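Cold Comfort: What I Learned Emptying the Fridge
by Estrella Tovar

Well, I finally did it. After putting it off since the holiday potluck in December (some of you will remember the lentil incident), I spent most of a Saturday on the refrigerator, and I'm so pleased with myself that Faustino has given me a whole item in the newsletter to crow about it. He asked for a short one. Sorry, Faustino!

It started with mustard. I was making potato salad for the Figueroa Street block lunch and I went looking for mustard, and I found three jars of it, one behind the other, each with a spoonful left in the bottom. Behind those was a jar of capers I have no memory of buying, and behind the capers was a lime that had turned to wood. I closed the door, made the potato salad with mayonnaise only, and lay awake that night thinking about what else was back there.

So on Saturday I put on my old Grelcombe Library 5K shirt, turned up the radio and got going. My one rule was that everything had to come out and nothing could go back in until I'd picked it up and read the label. My sister does hers one shelf at a time and swears by it, but I know myself. If I do one shelf, I shove the worst stuff onto the next shelf and call it a day.

First thing you need is somewhere to put it all. A table pulled up close to the fridge is worth more than any cleaning spray you can buy -- you want to be able to turn, set the bottle down and turn back without taking a walk in between with the door hanging open. I've done it the other way, with everything on the counter clear across the kitchen, and my feet let me know about it. 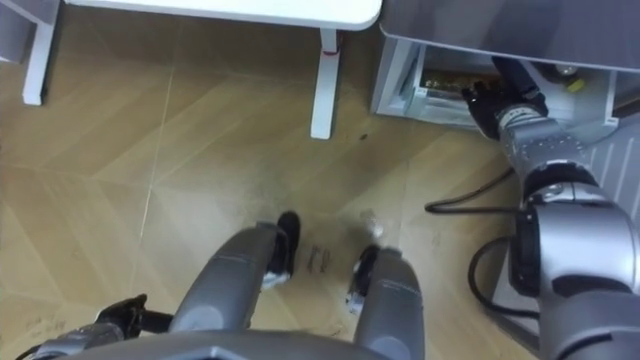
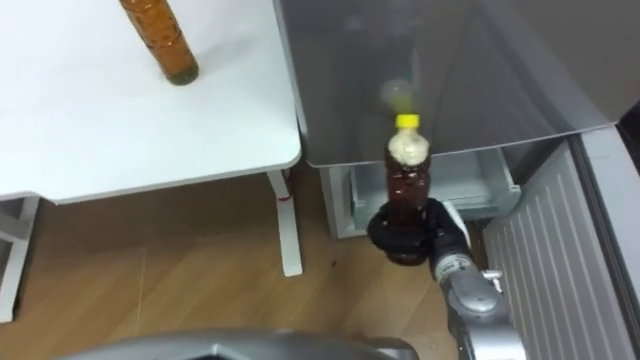
Volume 30, Number 2

Bottles are where I always go wrong. They're tall, they tip, and the sticky ones glue themselves to whatever they're standing on. I like them out before anything else, upright on the table, lids checked. If something has settled at the bottom of a bottle, look up what it is before you panic. Plenty of juices and dressings do that and only want a shake. Then again, if you can't read the date and you can't remember the year you bought it, I think you have your answer.

The ribbed part inside the door is my least favorite thing in the whole kitchen. Whoever dreamed up those grooves has never spilled maple syrup. A sponge slides right over the top and leaves the mess sitting down in the channels, so what you want is an old toothbrush, a soft one, and warm water with a little dish soap and a spoonful of baking soda. Go along the grooves and then wipe the same way with a damp cloth. I did mine crosswise the first time and just moved the syrup to new neighborhoods.

Drawers come out and go in the sink if yours will come out. Mine needs a lift and a tug and a bad word. Please let a cold drawer sit a while before you run hot water on it! I cracked one years ago doing exactly that and had to order a replacement, and it took forever to come and cost me $50 with the shipping, for a plastic box. I could have bought a nice pair of sandals.

While it's soaking, do the lids and the edges. Run a cloth around the rubber seal on the door, and fold it back gently with a finger, because crumbs get down in there. (I found a whole peppercorn. I was sort of proud of it.) Then dry everything, and I mean really dry it, before the food goes back.

Speaking of food going back, work fast with anything that spoils. The milk, the eggs and the chicken went into my big cooler with ice packs the minute they came out, and they stayed there until the shelves were ready. Ketchup can sit on a table for a bit and be none the worse. If you don't have a cooler, there's one in the hall closet at Pisholm House that members can sign out. Bring it back rinsed, please -- I was the last one to clean it and I'd like to keep it that way for a while.

Don't forget the floor when you're done. You'd be amazed what ends up down there on cleaning day, little bits of plastic and dust and whatever was stuck to your shoes, and it's so much easier to get it all with a broom while the table is still out from its usual spot. I sweep first and mop second. Faustino mops first, and we have agreed not to discuss it.

Now, putting things back. I used to put things wherever there was a hole, and that's how you end up with three mustards. This time I gave everything a home. Packages I want to use up soon go low and toward the front. Small round things and small loose things, which in my house means cheese wheels and lemons, get a bowl so they can't roll off and hide. Drinks stand together, with the opened one in front. I wrote the date on every lid with a grease pencil, and I've hung the pencil on a string so it can't wander off to the garage again.

I also poured all the mustards into one jar. My sister says that's disgusting. It tastes fine.

The total damage was one full trash bag, a stack of jars for recycling and 30 minutes spent looking for the toothbrush, which was in my back pocket. Our cat, Futis, supervised from on top of the dryer and left as soon as the chicken was put away.

If any of you have a trick for getting an onion smell out of a plastic drawer, I would love to hear it. I've tried baking soda and I've tried leaving it out in the sun, and I still get a whiff every time I reach for the lettuce. Leave me a note in the box by the front desk at Pisholm House or catch me after Tuesday coffee, and I'll put the best ones in the next issue. Faustino says I can have two paragraphs.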